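Home Pet Care Cats Dogs Clinics Contact
Search articles Enter keyword Go

Brushing a Cat's Teeth

Plaque on a cat's teeth can harden into tartar within days. Brushing once a day is best. Use a toothpaste made for cats. Human toothpaste is not safe for them to swallow.

1. Let the cat lick a little paste from your finger. Repeat for several days.
2. Lift the upper lip and rub the outer gums with a fingertip.
3. Switch to a small, soft brush. Hold it at an angle to the gum line.
4. Brush the outer surfaces only – the tongue keeps the inner ones fairly clean.
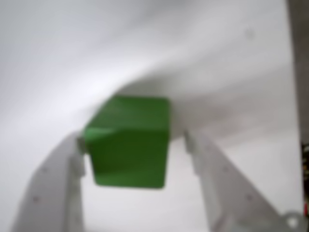 Green block held between two gripper fingers.

Work toward around 30 seconds per side. Most adult cats have 30 teeth, and the large upper cheek teeth collect the most tartar. Stop if the cat growls or pulls away, and try again the next evening.

Do not brush sore or bleeding gums. Drooling, bad breath or dropped food calls for a dental exam first. Rinse the brush after each use and replace it when the bristles bend.

Text: Heino Navickas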